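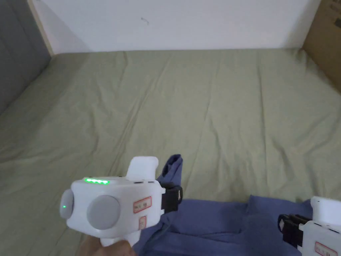 ## 4. Recording a cloth-folding session

This section covers the two-handed folding task used by the robotics club in the Saketti stream of the Barell student program. Complete Section 3 (charging and pairing) before starting. Allow one class period for a first session, including file transfer.

The task uses two hand-held grippers, one left and one right, and a head camera worn by the operator. Each gripper carries its own wide-angle camera. Recordings are used to train the folding policy described in Section 7.

### 4.1 Preparing the work surface

1. Fit a single-colour sheet to the mattress. Pull it tight at the corners. Light creasing is acceptable; loose folds that a jaw could catch are not.
2. Choose a cloth that contrasts with the sheet. Blue on green has given the most reliable segmentation in club tests.
3. Place one cloth within easy reach of the near edge. Do not start with the cloth against a wall or side panel.
4. Note the position of fixed items around the bed on the session sheet. If a fixed item is moved partway through a batch, start a new batch number.
5. Turn on the room lights and leave them at the same setting until the batch is finished.

> **Note:** The operator may stand or kneel. Record which on the session sheet, as the head camera height changes considerably between the two.

### 4.2 Powering up

1. Switch on the left gripper, then the right. Wait for the green indicators on both units.
2. Put on the head camera and adjust the strap until it does not shift when you look down.
3. Open the Trandska logger on the club laptop. All three streams must be listed. The logger listens on port 3357 by default.
4. Open and close each gripper fully, three times. The aperture trace should return to the same baseline each time.
5. If the baseline drifts, run **Tools > Zero aperture** and repeat step 4.

> **Caution:** Keep fingers, sleeves and lanyards clear of the jaws while zeroing. The linkage has pinch points on both sides.

### 4.3 Synchronizing the cameras

The logger aligns the streams by clock. The sync pose provides a visual check if the clocks disagree.

1. Start recording from the laptop.
2. Hold both grippers over the near edge of the bed with the inner ends facing each other.
3. Hold still until the logger beeps.
4. Proceed directly to the fold. Do not lower the grippers out of view between the beep and the first grasp.

If no beep is heard, stop, discard the take and check that the laptop is not muted before trying again.

### 4.4 Performing the fold

1. Approach the cloth from both sides at a steady speed. Keep both grippers in the head camera view.
2. Grasp the cloth with the left gripper first, then the right. Close until the cloth is held; further squeezing strains the linkage and adds nothing to the data. 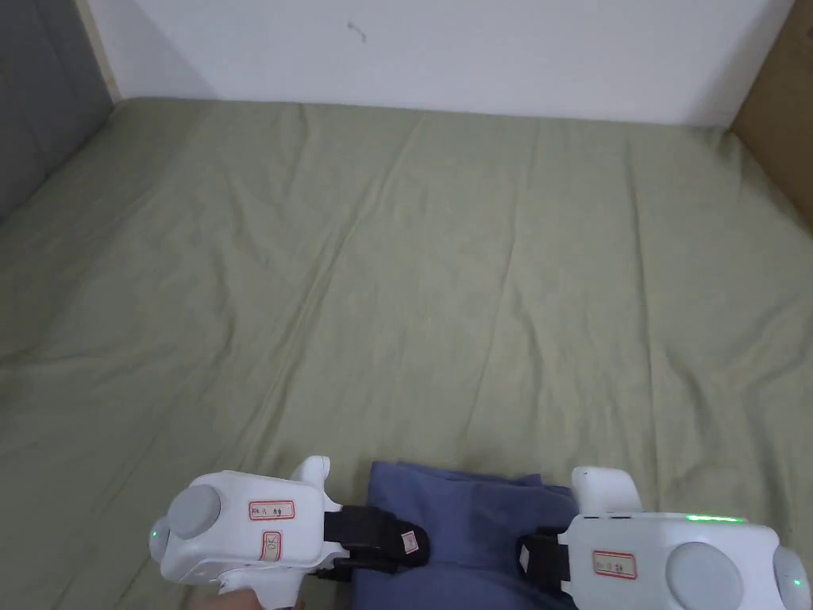

3. Lift the held edge clear of the sheet and carry it over in one continuous motion.
4. Lower the edge, open both grippers and withdraw them upward. Withdrawing sideways drags the top layer.
5. Repeat for the second fold, if the task card calls for one.
6. Return to the sync pose and stop the recording.

A complete take usually runs about 31 seconds. Takes that are much longer are not rejected, but should be marked "slow" in the notes column.

Failed grasps are useful. If the cloth slips, regrasp it and continue. Stop only if the cloth leaves the bed or a gripper loses its stream.

> **Note:** Do not smooth the cloth by hand during a take. Between takes, hands may be used freely to reset it.

### 4.5 Checking the gripper view

Review one clip from each gripper camera after the first take and again after every battery change.

1. Confirm that both black fingers are visible at the bottom of the image.
2. Confirm that the cloth can be seen between the open fingers during the approach.
3. Look for haze or fingerprints. Clean the lens with a dry microfibre cloth only.
4. Check that the dark circular border is even. A lopsided border indicates a loose lens mount; see Section 6.

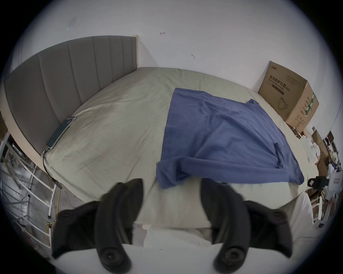

*Figure 4-3. Gripper camera view, fingers open, cloth on the sheet.*

The fisheye lens takes in much more of the room than the head camera does. Check clips for faces, student names and screens before upload.

### 4.6 Saving and labelling

1. Enter the batch number, operator code and cloth colour in the logger. Use the operator code issued at sign-up, never a name.
2. Select **Validate**. Error 642 means that one stream is shorter than the others, usually from a low battery. Discard the take.
3. Copy the validated batch to the Mạc drive. Wait for the checksum to finish before unplugging.
4. Switch off both grippers and return them to the charging tray with the jaws open.

The April class set contained 131 validated takes. Batches from that set use the old folder layout and must be converted before they are merged with new ones. The conversion procedure is given in Appendix B.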